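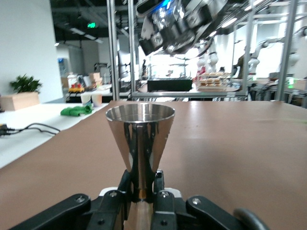

首页 测评 议会观察 读者来信 关于本站

用Carkmont跟踪市议会：三个月以后的意见

11/30/19

我先说明两件事。第一，中文不是我的母语，如果有的句子不自然，请读者原谅，意思我都检查过了。第二，Carkmont的订阅费是我自己付的，公司没有联系过我，我也没有告诉他们我要写测评。

Carkmont是一个查找和跟踪地方议会文件的软件。它把议程、会议记录、议案、表决结果和附件放在一个地方，可以搜索，可以设提醒，也可以看每一位议员对某个议案投了什么票。我住在Stornitz，从九月开始用它，主要是为了跟踪市议会关于公交线路的讨论。我住的Xolalpa区有一条支线可能要取消，这件事在议会里已经推迟了几次，每次推迟的理由都写在不同的文件里，用市政府自己的网站很难找全。

安装和注册

安装没有困难。手机和电脑都可以用，但是我建议第一次在电脑上设置，因为要选择关注的议会和委员会，手机上的列表太长，而且不能按照字母排列。注册的时候它问我是居民、记者还是“专业用户”。我选了居民，后来才知道这个选择会影响一些功能：居民账户不能把表决结果下载成表格，只能在页面上看。这个限制在价格页上有写，但是写在很下面的地方，字也很小。我写信问客服能不能更改，他们第二天回信，说可以升级，但不能只买这一个功能。

搜索

搜索是我最满意的部分。市政府的网站只能按照会议日期查找，如果你不知道一个议案是哪一次会议提出的，就要一份一份打开。Carkmont可以搜索全文，扫描的旧文件也可以，虽然扫描文件里错字比较多。Stornitz市议会现在有3,000份文件在里面，最早的一些是手写签名的会议记录，识别得不好，不过标题基本是对的。

我用明年的预算草案做了一个试验。这份草案有572页，市政府放上网的版本没有目录链接。我在Carkmont里输入支线的名字，很快就看到它出现在交通运营那一章，还出现在一个我没有想到的附件里，是关于学生票补贴的。这个附件我以前没有读过。如果支线取消，补贴的预算也会减少，但是议会讨论的时候把这两件事分开了。我不是说有人故意这样做，只是分开以后，普通居民很难看出它们有关系。

缺点是搜索结果的顺序。默认是按照“相关程度”排列，我不明白这个程度是怎么计算的。有时候一份只提到一次关键词的新闻稿排在前面，正式的议案反而在第二页。可以改成按照日期排列，但是每次重新打开软件，它又回到默认的设置。这个问题应该不难改正。

提醒

提醒功能可以分成两种，一种是关键词提醒，一种是会议提醒。会议提醒很可靠。议程公布以后，我通常当天晚上就收到邮件，里面有会议室、开始时间，还有公众发言的报名截止时间。最后这一项对我特别有用，以前我错过了一次报名，只能坐在旁听席听别人讲。

关键词提醒就差一点。我设了“公交”，结果收到很多关于公交站广告合同的消息，还有一封是关于一个候车亭的玻璃。后来我改成支线的全名，又变得太严格，有一次委员会的文件里用了线路编号，没有用名字，提醒就没有发给我。我的办法是把名字和编号都设上，再加上“Xolalpa”这个词。居民账户最多可以设几个关键词，我没有找到说明，现在我用的数量还没有碰到限制。

表决记录

这个部分我有比较多的意见要说，因为我觉得它是这个软件最重要的部分，也是最容易让人误会的部分。

每一位议员有一个页面，上面列出他或她的每一次表决：赞成、反对、弃权、缺席。看起来很清楚，可是议会的程序不是这么简单。举一个例子，对“把议案退回委员会”投赞成票，有的议员是因为想让议案更完善，有的议员是因为不想让它通过。在Carkmont的页面上，这两种票看起来完全一样，而且颜色是绿色，好像他们都支持这个议案。我的一位邻居看了页面，以为我们区的议员支持取消支线，很生气。我和她一起去读了会议记录，才发现那次表决是关于程序的，议案的内容那天根本没有讨论。

我建议软件把程序性的表决和实质性的表决用不同的符号标出来。我也写信提了这个建议，得到的回答是“已经转给产品部门”。在这个功能改变以前，我希望使用的人看到表决结果以后，再点开旁边的会议记录读一下。链接是有的，图标是一张小的纸，不太显眼。

还有缺席的问题。软件把请病假、因公外出和没有理由的缺席都写成“缺席”。Stornitz的会议记录里其实写了理由，所以这个信息是存在的，只是没有放进来。选举以前，有人把这样的页面做成截图到处发，对一些议员我觉得不公平，不管我同意不同意他们的意见。

和Torham比较

很多人会问要不要选Torham，因为它有免费版。我以前用过它的免费版，所以在这里简单比较。Torham的界面比较好看，字大，对年纪大的读者比较友好，并且有一个地图，可以看到每个规划申请的位置。如果你关心的主要是规划和建筑许可，我认为Torham更合适。但是它的文件更新慢，委员会的会议记录常常要等到下一次会议批准以后才放上来，那时候公众意见期可能已经结束了。Carkmont会先放草稿，并且在上面清楚地写着“未经批准”。对于跟踪一件正在进行的事情，这个差别很大。

另外，Torham免费版每个月有搜索次数的限制，我开始准备发言材料的时候很快就用完了。Carkmont没有次数限制，一次搜索最多显示3,000条结果，对我来说从来都够。

离线和打印

市议会大厅里的网络信号不好，所以我会先把文件保存在手机里。保存以后可以做标记，也可以写笔记，回家以后笔记会自动同步到电脑上。有一次同步以后，我的笔记出现了两份，删掉一份，另一份也没有了。从那以后，重要的内容我还是写在纸上。打印的效果一般，表格的右边一列有时候会被切掉，要改成横向打印才完整。

价格

居民账户按年付费，也可以按月付费，按月要贵一些。我先付了一个月，然后改成按年，之前那个月的钱没有退，但是给我延长了一个月。取消订阅在账户设置里可以自己做，我试着点到最后一步，没有看到要打电话或者写信的要求。如果你们街道有居民协会，可以问一问他们有没有团体账户，价格会便宜，不过笔记是大家都能看见的，写的时候要注意。

我给谁推荐

如果你只是每年关心一两次市议会的事情，我认为不需要买，去市政府网站看议程就可以了，或者给你们区的议员写一封信，他们大多数会回答。如果你像我一样在跟踪一件具体的事情，要准备公众发言，要知道谁在什么时候说过什么，Carkmont能节省很多时间。我在委员会发言的时候，引用了两次会议记录的原文，主席问我是在哪里找到的，我能马上说出文件的名称和页码。

支线的事情还没有决定，下一次讨论在交通委员会。议程出来以后，我会在“议会观察”栏目里更新。

优点：全文搜索快；议程提醒及时；会议记录的草稿也收进来。
缺点：程序性表决没有分开；缺席不写理由；搜索顺序的设置不能保存；笔记同步有错误。
总的评价：推荐，但是看表决页面的时候要小心。

相关文章
公众发言怎样报名：Stornitz市议会的规则
Torham免费版：适合看规划申请的居民
怎样读一份市政预算草案
Xolalpa区支线：到现在为止的讨论
读者来信：委员会会议应该改在晚上吗

联系我们 | 版权所有，转载请先来信 | 返回顶部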